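검색
검색어를 입력하세요
전체 글 사진첩 공구 부품 검색

소형 기어 맞춤 연습 사진첩

카니사르(Canisar) 작업실에서 여름 동안 쓴 조립 연습용 부품을 정리했습니다. 둥근 금속판에 핀이 서 있고, 그 핀에 작은 평기어를 끼우는 단순한 구성입니다. 처음 배우는 사람에게 맞물림과 축 간격을 설명할 때 쓰고, 평소에는 서랍에 넣어 둡니다.

부품 상자에는 릴콘(Rirkon)이라는 이름표를 붙여 두었습니다. 작업실에서 부르는 이름이고 시중에서 파는 제품명은 아닙니다. 대여 문의가 가끔 오는데, 상자째로만 빌려드립니다. 낱개로 나갔다가 기어 하나가 돌아오지 않은 적이 있습니다.

사진 설명은 스가와라 하루토(Haruto Sugawara)가 쓰고, 부품 관리에 관한 내용은 샤메인 모코에나(Charmaine Mokoena)가 보탰습니다. 사진을 누르면 큰 크기로 볼 수 있습니다.

작업대 준비

작업대에는 어두운 색 천을 깝니다. 맨 상판에서는 작은 부품이 굴러가면 멈추지 않고, 떨어지는 소리만 듣고 찾으러 다녀야 합니다. 천을 깔면 기어가 놓인 자리에 그대로 있습니다. 밝은 천도 써 보았는데 은색 금속이 바탕에 묻혀서 이빨이 잘 보이지 않았습니다. 3월부터는 어두운 천만 씁니다.

천은 다려서 쓰지 않습니다. 접어 둔 자국이나 잔주름 정도는 작업에 지장이 없습니다. 다만 판 바로 밑에 굵은 주름이 들어가면 판이 기울어지고, 기울어진 판에서는 핀도 똑바로 서지 않으니 손바닥으로 한 번 펴 주고 시작합니다. 먼지는 테이프로 떼어 냅니다. 물빨래를 자주 하면 보풀이 생겨 기어 이빨 사이에 낍니다.
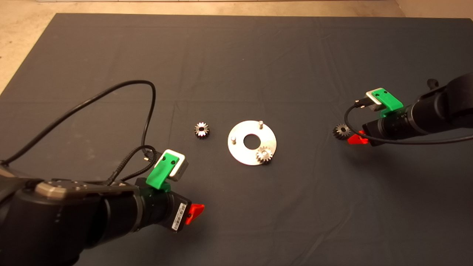 천 위의 원형 금속판과 소형 기어. 기어 하나는 판의 오른쪽 아래에 올라가 있고, 핀 두 개는 비어 있다.

판은 가운데가 뚫린 와셔 모양입니다. 가운데 구멍은 이 연습에서는 쓰지 않습니다. 판을 집어 올릴 때 손가락을 걸기에는 편합니다. 방향을 따로 표시해 두지 않았기 때문에, 설명할 때는 핀의 위치를 기준으로 위쪽 핀, 왼쪽 핀이라고 부릅니다. 판을 돌려 놓으면 이름도 바뀌니 중간에 돌리지 않는 것이 좋습니다.

순서

첫 기어를 판에 올리고, 이빨에 낀 것이 없는지 손끝으로 살짝 돌려 봅니다. 그다음 기어는 핀 위에 수평으로 가져가서 구멍을 맞춘 뒤에 내립니다. 비스듬히 넣으면 핀 머리에 걸립니다. 걸렸을 때 누르지 말고 들어 올려서 다시 맞춥니다. 처음 하는 사람은 거의 모두 이 부분에서 힘을 줍니다.

두 기어가 만나는 자리에서는 이빨이 이빨 위에 얹힐 때가 있습니다. 이미 끼운 쪽을 아주 조금 돌려 주면 내려갑니다. 내려가는 느낌이 분명하지 않으면 옆에서 봅니다. 두 기어의 윗면 높이가 같으면 제대로 들어간 것입니다.

남은 기어는 판에서 조금 떨어뜨려 둡니다. 너무 가까이 두면 판을 건드릴 때 같이 밀립니다. 왼쪽에 둘지 오른쪽에 둘지는 정하지 않았습니다. 스가와라는 양쪽에 나누어 두는 편이고, 모코에나는 한쪽에 몰아 둡니다.

기어 색에 대하여

같은 상자 안에서도 기어 색이 조금씩 달라 보인다는 질문을 받았습니다. 조명 방향에 따라 어둡게 보이는 것도 있고, 손을 많이 타서 표면이 변한 것도 있습니다. 끼우는 데는 차이가 없어서 따로 나누어 보관하지 않습니다. 색으로 순서를 외우지 말고 크기와 구멍을 보고 고르시기 바랍니다.

녹이 슨 것은 색과 상관없이 뺍니다. 마른 천으로 닦아 보고 갈색이 묻어나면 따로 둔 봉투에 넣어 주세요. 봉투는 서랍 맨 앞에 있습니다.

보관

쓰고 나면 기어, 판 순서로 넣습니다. 판을 먼저 넣으면 핀 때문에 뚜껑이 뜹니다. 상자 바닥에는 얇은 스펀지를 깔았습니다. 스펀지에 기름이 배면 새것으로 바꾸고, 잘라 둔 여분은 스케르니스(Skernis) 선반에 있습니다.

기름은 한 방울이면 충분합니다. 예전에 방청유를 넉넉히 뿌려 둔 적이 있는데, 다음 날 천에 얼룩이 여러 군데 생겼고 기어가 손에서 자꾸 미끄러졌습니다. 그 뒤로는 면봉에 묻혀서 핀에만 바릅니다.

천은 접지 말고 말아서 보관합니다. 종이 심이 있으면 심에 감고, 없으면 느슨하게 말아 두면 됩니다.

대여 안내

상자 대여료는 하루 2,000원입니다. 판과 기어, 보관 상자가 포함되고 천은 포함되지 않습니다. 천은 가지고 있는 것을 쓰셔도 되고, 책상보다 조금 작아도 괜찮습니다. 무늬가 있는 천은 부품을 찾기 어려우니 피해 주세요.

반납할 때는 기어를 상자 안에 펼쳐 놓은 상태로 보여 주시면 확인이 빠릅니다. 빠진 것이 있으면 먼저 천을 털어 보시고, 그다음 소매와 의자 밑을 보세요. 대부분 그 안에서 나옵니다. 자석으로 바닥을 훑는 방법도 있지만 재질에 따라 붙지 않는 부품이 있으니 눈으로도 한 번 더 보셔야 합니다.

어린이가 쓸 때는 어른이 옆에 있어 주세요. 기어가 작아서 삼킬 위험이 있고, 핀 끝에 손을 찧는 일도 있습니다.

큰 기어를 쓰는 오조(Ojo) 상자는 지금 점검 중이어서 빌려드리지 않습니다. 점검이 끝나면 이 사진첩에 따로 올리겠습니다.

글과 정리: 스가와라 하루토, 샤메인 모코에나
2026년 8월 26일 수정
조회 1,234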